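4.2 Preparing the board and the shape blocks

Read section 4.1 before you start. The work surface must be already leveled and free from dust. 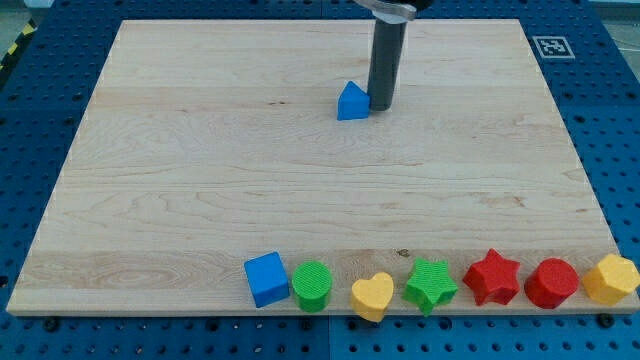

Figure 5. Maple board on the perforated surface, with the blocks in a row along the front edge and the blue triangular prism placed alone.

The board gives the blocks a flat and calm background. Please use always the same side up. On the Merrick boards the correct side is the one without the stamp 2864.

Placing the board

1. Wipe the perforated surface with a dry cloth. Small chips of wood like to stay in the holes, and then the board will rock.

2. Lay the board flat, with its long grain running from left to right. Do not slide it into position — lift it and put it down again.

3. Check that the holes of the surface can be seen on all sides of the board. If one side is covered completely, the board is too far in this direction.

4. Press each corner with one finger. The board must not move.

Note: The board is glued from strips of maple. Light bands and a few dark marks in the grain are natural, and they are not a reason to ask for a replacement.

Placing the blocks

5. Take the blocks out of the Ernow tray and look at the edges. Remove any thin threads of plastic with your fingernail. Do not use a knife.

6. Set the row of blocks along the front edge, toward the right corner. Start from the left and leave a small gap between one block and the next. The gaps do not need to be measured, but the blocks should not touch.

7. Put the blue triangular prism by itself, farther back on the board and near the middle. One triangular face looks to the front and the point is up.

8. Keep the rest of the back half free. Pencils, cups and the tray lid belong on the side shelf.

Caution: Do not clean the board with water or alcohol. The glued strips can open and the board will bend. For sticky spots use a soft eraser.

Caution: The blocks are printed parts and they become soft in heat. Do not leave them on a window sill or near a heater.

If the row is not straight

Lay a ruler in front of the row and push the blocks back gently until all of them stand in line. Then take the ruler away. If a block falls over, put it back in the same place in the row and not at the end.

Storage

After use, return the blocks to the tray and stand the board upright in the rack. Two boards can share one slot if there is a sheet of felt between them. Replacement felt has the part number 179 and can be ordered from Lelance.

Section revised 2021-04-02, V. Macedo. Corrections to H. Kulkarni, please.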